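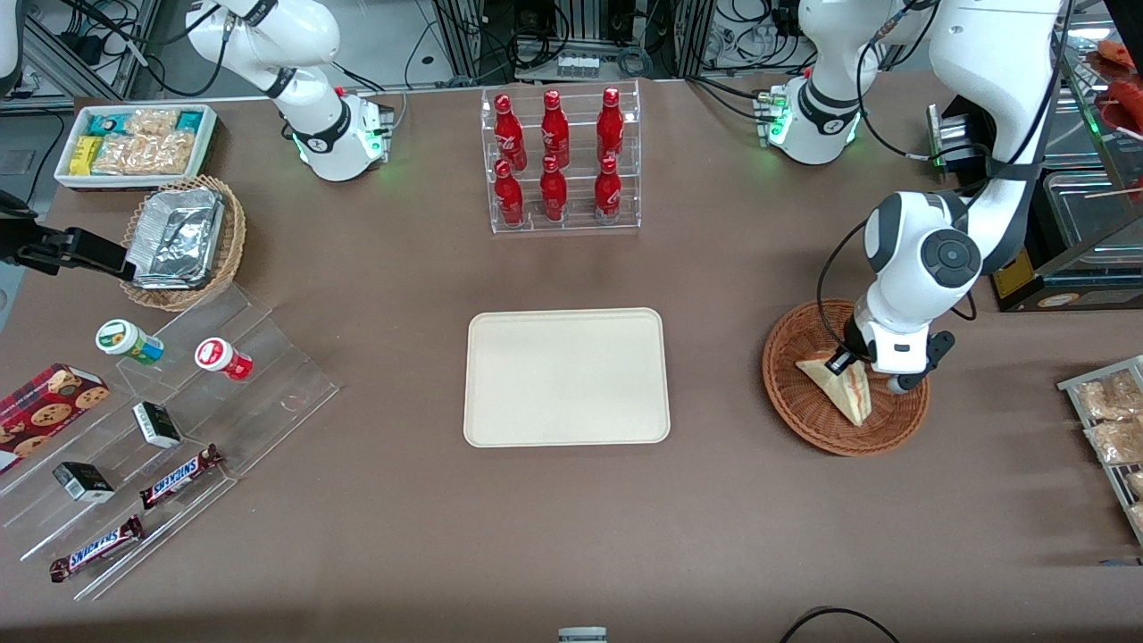

Photo: Hutena / Araba Ackah

Araba Ackah has sold sandwiches at the station in Tondport for 20 years, and she still cuts the bread herself. "A machine cuts too straight," she says. "I like when one side is a little fat."

She began with egg and cress only. Now there are 45 fillings on her list – too many, she admits – and in September she will remove the ones with beetroot. "My sister eats them. The customers do not."

On a good morning she sells 200 before ten o'clock. Then she sits down and has soup.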